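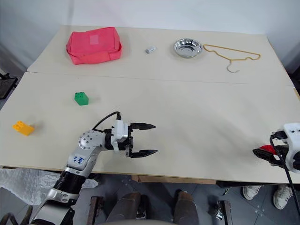
Teleoperation notebook, two-arm station, Wamau task set
27 March 2019
Entry by Deirdre Fahy. Operator: Ashraful Gunawardena. Second reader: Sewwandi Bepari.

Purpose of session. To continue recording demonstrations for the Wamau set, in which the operator drives both arms by remote control and the policy is later trained on the recorded joint positions and head camera video. The target for the set remains 500 accepted episodes. The count stood at 417 at the close of the previous session.

Layout. Mixed objects on the beige table: pink fabric bag, steel bowl and yellow hanger on the rear section behind the seam, with the small white and gray cylinder between bag and bowl. The green block and the yellow-orange block are on the left of the front section. The center and right of the front section are to be kept mostly clear as working area. Grippers are to be open and empty at the start of an episode.

Task as instructed. Left arm picks up the green block and places it in the bowl. Left arm then picks up the yellow-orange block and does the same. The bag, the cylinder and the hanger are distractors and are not to be moved. The right arm may steady the bowl by the rim if the operator judges it necessary, but it must return to its side before the episode is closed.

Observations.

1. The left arm has a long way to go back to reach the yellow-orange block when it starts with the gripper to the right of both blocks. Mr. Gunawardena prefers this start, as it gives him a clean view of the fingers before he commits to an approach. Ms. Bepari noted that it adds idle travel to every episode. We have kept it for now. The start pose must be the same throughout the set, and changing it at this stage would split the data.

2. The hanger lies very close to the bowl. On several attempts the right gripper touched the hanger on its way to the rim and pushed it out of place. Episodes with visible movement of the hanger were rejected in accordance with the rule agreed in October. Edgardo Lacson has asked whether that rule is too strict, given that a person clearing a table would do the same thing. Referred to Dr. Majumder.

3. Reflections in the bowl continue to trouble the depth estimate. No change was made to the lighting.

4. The green block is easier to grasp across its sides than over the studs. Two grasps over the studs slipped at the lift. The operator instructions should state this plainly; at present they say only "grasp securely."

5. There is a short delay between the leader handles and the arms when the recorder writes to disk. It was felt by the operator and is visible in the logs as a flat section in the joint trace. Restarting the recorder cleared it until the midday break, after which it returned. The Malhotra build of the recorder did not show this fault when it was in use at the Zimwood site, and a comparison is requested.

Results. 100 episodes attempted, of which 71 were accepted. Rejections were mainly for hanger contact, with a smaller number for dropped blocks and one for an early stop by the operator. The running total is therefore 488.

Replay check. Three accepted episodes were played back on the arms with no operator at the handles. Two completed. The third closed the gripper beside the yellow-orange block, which had been set down at a slightly different angle from the recorded one. Replay does not look at the table, so a failure of this kind says little about the data itself, but it is a reminder to vary the angle of the blocks on purpose between episodes.

Actions.
Fahy: revise operator instructions, item 4 above.
Lacson: recorder comparison against the Malhotra build.
Majumder: decision on hanger rule before the final episodes are recorded.
Bepari: review episode 159, flagged for a missing camera segment near the end.

Rejected episodes have been retained on the lab drive under the Flemum folder and are not to be deleted until the rule has been settled.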